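Sinduven Roadside Call Log: data card

Version 2, released 8th February

Summary
Sinduven is a table of roadside assistance calls for cars and light vans. It holds 1454 records from the Cesska dispatch system. Each record is one call, from the time the phone was answered to the time the job was closed. The set is meant for work on wait times and truck placement.

Fields
call_id — integer, unique
fault_type — battery, tire, lockout, tow, fuel, other
wait_min — minutes from answer to arrival, integer
tow_miles — distance towed, blank if the car was not towed
vehicle_age — years, capped at 50
closed_by — driver or desk

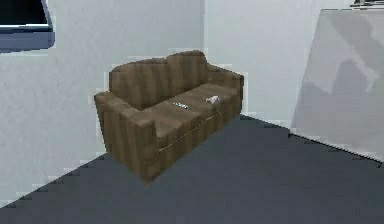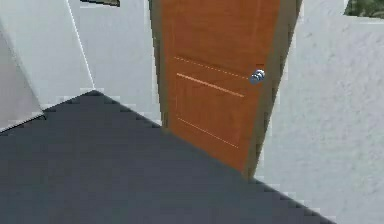
Splits
The training file has 1000 records. The remaining 454 are in the test file. Rows were assigned by call_id, so repeat calls from the same car may fall in both files. Use the vehicle_key column in the side table to regroup them if this matters for your work.

Known problems
Lockout calls closed by the desk often have a wait_min of zero. Treat these as missing. Tow distances from the Adjei depot were logged in kilometers before March and have been converted. Rounding leaves small errors in that column. The "other" fault type is a mix of overheating, lost wheel nuts and calls with no fault noted.

Loading
Files are plain CSV, UTF-8, comma separated, with a header row. The Nunora loader reads them without extra settings. Older builds of the loader stop at blank tow_miles values — pass the keep_blank flag to get past this.

Privacy
Plate numbers, phone numbers and street addresses were removed. Locations are given as grid cells 2000 meters on a side.

Changes from version 1
Duplicate call_id values removed. Column eta_min dropped.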